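About Rultside

Rultside is a packing and sorting business for craft and stationery supplies. It was set up in a single room above the Llorente print shop and now works from the Pridside building. Small sellers send us mixed stock. We sort it, check it, box it by order and hand it to the carrier.

How the work is done

Goods are sorted by hand on a table covered with a cloth. Velvet gives enough friction that round items such as pens and markers don't roll, and it protects printed surfaces. The drawback is lint, which shows up readily on a dark pile, so the cloth is brushed between batches. 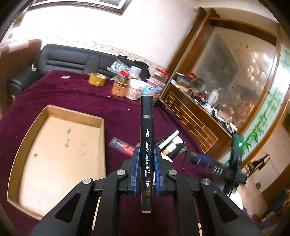
Each batch gets one open cardboard box, placed on the table within reach. Double-ended markers are checked at both caps before they go in. A loose cap on either end sends the marker to the reject tray. Jars and tubs are packed last, upright, with paper between them. Tape stays on the table until the box is closed.

Capacity and records

The Pridside room has shelf space for 2000 closed boxes. At the last stock check, 798 positions were in use and 742 of those held complete orders; the remainder were waiting for parts. Every box is listed in Tosa, our stock register, under the seller's code and shelf number. Entries are made when the box is closed and again when it leaves. Boxes are kept for 3 months without a storage charge.

Small cartons

Small cartons are packed flat along the wall of the box, printed side inward. Flaps are tucked, and taped only if the seller asks for it. Loose filling is reused when it is clean and dry.

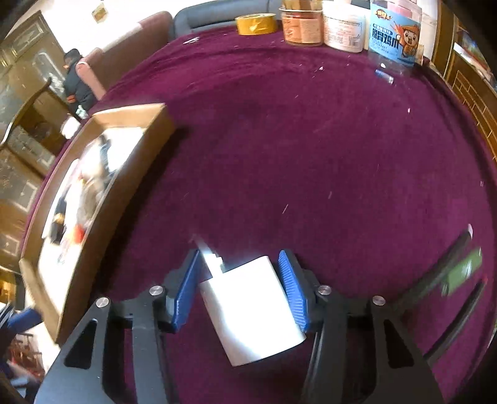 Can sellers send items without original packaging?

Unpackaged items are accepted if they are grouped by type and a packing list is enclosed. Liquids must have a screw lid, and anything that leaks on arrival is returned at the seller's cost.

Page last revised Feb 2, 2019.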